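Leave the small bathroom alone

When a flat in Estton comes up for sale, the first thing the agent mentions is the second bathroom. The second thing is that the main one has been opened up. A wall has gone, usually the one to the airing cupboard, and the room has gained a walk-in shower and a shelf for towels that match. I have looked round enough of these places in the past year to have an opinion, and it is that the small bathroom was fine.

Ours is the original one. The block went up with 36 flats in it, all with the same bathroom: bath along one wall, basin by the window, toilet behind the door. You have to shut the door to get to the toilet properly. Visitors remark on it. We have lived with it for 15 years and it has never once kept me awake.

The case for the bigger room is mostly about how it looks on the day you first see it. After that it is a room you heat and clean. A large tiled floor takes longer to mop than a small one and is colder in the morning. Our bathroom warms up in the time it takes to run the bath. A neighbour two floors down had hers enlarged by Engebretsen in May and now keeps a fan heater in there, which she carries in and out.

Then there is what the space was doing before. An airing cupboard is a dull thing to defend, but it dries sheets in January without any help from a machine. Take it away and the washing goes over the doors and the backs of chairs. Unell, who make the fitted units you see in most of the newer conversions, will sell you a heated rail for 400 pounds that holds two towels and a flannel. The cupboard held everything we owned.

I accept that some people need the room. Anyone who uses a wheelchair or a frame, or who helps somebody else to wash, needs a door that opens wide and a floor without a step, and the old layout is no good to them. Those are the alterations the block ought to be making first, and so far it has made two. The other work has been done for looks, or to sell.

Storage is the complaint I hear most, and I think it is overstated. A bathroom needs somewhere for soap, a few bottles and spare rolls. The window sill will take some of it and the lid of the tank will take the rest. 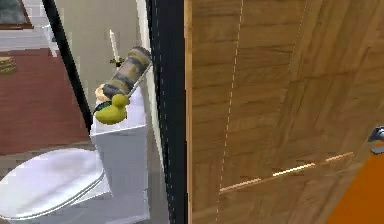 On the residents' page one reader took the opposite view, writing that a room you have to shuffle sideways into is a bad room, that she had put up with hers until her knees gave out, and that people who praise small bathrooms have generally never bathed two children in one. She has a point about the children. We only had the one.

She also said that the Elesar plans, which would let owners swap the door for a sliding one and leave the walls where they are, cost less than half of what most people pay to knock through. I had not seen those. A sliding door would cure the worst of ours, and the sheets could stay where they are.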